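九月の定例ミーティング議事録(共用ルーム「Zasness」利用者の会)

書記当番です。今回もわたしの番がまわってきました。前回の議事録が「短すぎて何を決めたのかわからない」と言われたので、今回はちょっと長めに書きますね。雑談も混ざってますが、読みとばしてもらって大丈夫です!

開始は午後二時、のはずが、お茶の用意をしていて十五分おくれました。場所はいつもの部屋。欠席の連絡は2件で、どちらにも資料はあとで回します。

1.前回の宿題の確認

まず、入口の掲示の貼りかえ。これは済んでいました。字が大きくなって読みやすいと好評です。棚の仕切り板は、注文先のFlostmontからまだ届いていません。入荷待ちとのことで、次回までに来なかったら別のものを探すことにしました。わたしは段ボールで仮の仕切りを作ればいいんじゃないかと言ったのですが、前にやってすぐへたったでしょう、と却下されました。たしかにそうでした。

鍵の置き場所を変える件は、前回から動きなし。このままでいいという意見が多かったので、議題から外します。

2.会計の報告

備品費の残りは2,469円です。内訳は出納ノートのほうに書いてあるので、気になる人は見てください。先月はゴミ袋とモップの替え、それから延長コードを買いました。延長コードはちょっと高かったのですが、前のは差し込み口がゆるくなっていたので、これは買ってよかったと思います。

お茶代の箱には小銭がわりと入っていて、そちらは別会計のままにします。いっしょにすると毎回計算が合わなくなるんですよね(わたしが合わせられないだけかもしれません)。

今月買うものは、雑巾、養生テープ、油性ペン。養生テープは緑のがいいという人と半透明がいいという人がいて、なぜかここで一番もりあがりました。結局、安いほうを買います。

3.部屋の明かりについて

天井の照明をどこまでつけるか、という話。全部つけると明るすぎる、でも手前だけだと奥で作業するときに手もとが暗い。これは夏前からずっと言われていて、今回やっと時間をとって話せました。

実際につけたり消したりしながら、みんなで部屋の中をうろうろしました。壁ぎわのスイッチは表示がはがれていて、どれがどこの明かりかわからないんです。なので、まずシールを貼る。色分けにする案も出ましたが、文字だけで十分でしょうということに。シールはわたしが家で作ってきます。文字の大きさは、眼鏡なしで読めるくらい、という注文つきです。

ふだんは手前だけ、細かい作業のときは奥もつける。帰る人が最後に全部消す。とりあえずこれでひと月やってみます。

4.床の掃除と上着の置き場所

今回いちばん長くかかったのがこれでした。掃除当番の順番はそのままで、やり方だけ見直しました。

今まではモップを先にかけて、そのあとで椅子を動かして、また掃いて、という変な順序でやっていたんです。どうしてそうなったのか、だれも覚えていませんでした。これからは椅子を片側に寄せる、掃く、モップ、反対側も同じ、の順にします。洗剤はPfeifferのものをやめて、水拭きだけで様子を見ます。薄め方が人によってちがって、床がぺたぺたする日があったので。

椅子を動かすときは引きずらないこと。脚のフェルトがとれかけているものには、養生テープで目印をつけておいてください。フェルトの替えは引き出しの二段目です。

あと、上着とかばんの置き場所。涼しくなってくると上着がかさばって、椅子の背にかけたのが床にずり落ちて、掃除のたびに拾うことになります。わたしも去年、人のマフラーをモップで拭きかけました。ごめんなさい。

案としては、壁にフックをつける、入口にかごを置く、ハンガーラックを買う、の三つ。ラックはSkarkaのカタログを回して見ましたが、残金では手が届きません。壁に穴をあけるのは管理会社に聞かないといけないので、まずはかごからにしました。かごは家で余っているという申し出があり、ありがたくいただきます!

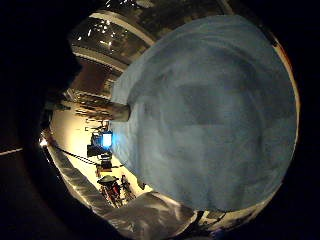
かごだと底のほうの上着がしわになりませんか、とさっそく質問が出ました。ふくらんだ上着はひとつ入れたらいっぱいになるし、自分のを取ろうとすると上に乗った人の分まで引っぱり出すことになる、と。もっともな話です。そこで、厚手のものは大きめのかごに、かばんと小物は小さいほうに分けることになりました。大きいかごは入口の右、小さいかごは左。通り道をふさがないように、できるだけ壁につけて置いてください。それでもあふれたら、そのときはラック貯金を始めましょう。

5.引き出しの中身

時間がなくなってきたので、駆け足で。文房具の引き出しを開けてみたら、クリップだけで115個ありました。数える係をやってくれた人、おつかれさまでした。次の半年はクリップを買いません。書けないペンはその場で処分しました。

持ち主のわからない定規やはさみは、今月いっぱい窓ぎわの箱に出しておきます。心あたりのある人は持って帰ってください。残ったものは共用にします。

6.その他

お菓子の持ちより当番をなくしてほしい、という意見がありました。負担になっているならやめましょう、ということで今回で終わりです。持ってきたい人が持ってくるのはもちろん歓迎(わたしはたぶん持ってきます。おいもの季節なので!)。

冷蔵庫に名前のない容器が残っています。次の掃除のときに片づけるので、それまでに引きとってください。

部屋の利用表は、ほとんど埋まるのにほぼ11日かかっているそうです。早めに書いてもらえると、鍵の受けわたしの予定が立てやすくなります。鉛筆書きでかまいません。

次回までにやること
スイッチのシール作り:書記
かごの持ちこみ:申し出てくれた人
仕切り板の入荷確認:棚の担当
雑巾、テープ、ペンの買い出し:会計
壁のフックについて管理会社に問い合わせ:手のあいた人(決まらなかったので、連絡した人はノートに書いておいてください)

終了は午後四時すぎ。後片づけのついでに、さっそく新しい順番で床を掃いてから解散しました。次回は同じ部屋で、午後二時から。お茶の用意は一時半に始めます。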